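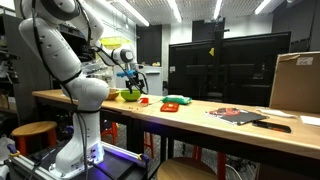

Brendan Corrigan meinte zu Beginn, ein Roboterkurs in der Schule sei erst dann gut, wenn die Schüler einmal eine ganze Woche lang nichts Fertiges zeigen können. Diesen Satz habe ich in mein Heft geschrieben, und er ist im Gespräch mit den anderen immer wieder zurückgekommen.

Startseite | Aktuelles | Kurse | Wettbewerb | Archiv | Kontakt

Suchbegriff eingeben Suchen

Der Kurs heisst Lilari und findet am Donnerstagnachmittag statt. Ich habe am 26. Mai mit der Leiterin Freya Sedgwick und mit zwei von ihren Schülern gesprochen, Aoife Mac Carthaigh und Eoin Doherty. Im Dezember hat die Gruppe sich für den Wettbewerb Irkel angemeldet. Die Aufgabe klingt klein: Der Arm soll einen Gegenstand vom Tisch nehmen und in die richtige Schüssel legen. Welcher Gegenstand in welche Schüssel gehört, erfahren die Teams erst am Morgen des Wettbewerbs.

«Am Anfang haben wir gedacht, das ist eine Sache von zwei Nachmittagen», sagt Aoife. Sie hat den Teil des Programms geschrieben, der den Weg des Arms berechnet. «Dann haben wir gesehen, dass der Greifer über dem Tisch schön steht, aber die Höhe stimmt nicht. Wenn er zu tief geht, stösst er an den Rand von der Schüssel. Wenn er zu hoch öffnet, fällt der Würfel und springt wieder heraus.»

Ich fragte, wie man so einen Fehler findet. Eoin musste ein bisschen lachen. «Man schaut sehr lange zu», sagte er. «Ich sitze auf dem Hocker und schreibe auf, was passiert. Aoife ändert einen Wert, nur einen, und wir machen es noch einmal.» Auf diese Weise sind bis jetzt etwa 1000 Versuche zusammengekommen, alle von Hand in eine Tabelle eingetragen. Bis zum Wettbewerb sollen es 2000 sein.

Am schwierigsten sind für die Gruppe die weichen Verpackungen. Ein Würfel hat feste Seiten, den kann man gut fassen. Eine Tüte aber liegt jedes Mal anders da. «Mit der Tüte streite ich persönlich», sagt Eoin. Flache Dinge sind auch nicht beliebt, denn zwei Finger, die nach unten zeigen, bekommen eine Karte kaum vom Holz weg. Aoife möchte die Karte zuerst bis zur Tischkante schieben und dort greifen. Ob das Reglement es erlaubt, wusste an diesem Tag noch keiner von den beiden.

Freya Sedgwick hat früher bei der Firma Wasum Anlagen in Betrieb genommen und unterrichtet jetzt im dritten Jahr. Sie greift wenig ein, das ist mir aufgefallen. «Ich sage ihnen die Regeln für die Sicherheit, und bei diesen bin ich streng. Wenn der Arm fährt, bleiben die Hände weg vom Tisch. Bei dem Programm warte ich lieber. Sie fragen schon, wenn sie mich brauchen.» Einmal habe sie zu lange gewartet, erzählt sie, und die Gruppe habe drei Wochen an einem Fehler gesucht, der nur ein falsches Vorzeichen war.

Das Team für den Irkel heisst Mösli. Den Namen hat Aoife vorgeschlagen, ihre Mutter Noreen Mac Carthaigh hatte einmal eine Katze, die so hiess. Nächste Woche kommt die Karte noch einmal dran, und Eoin will eine zweite Sorte Tüten mitbringen.

Teilen 2 | Kommentare 2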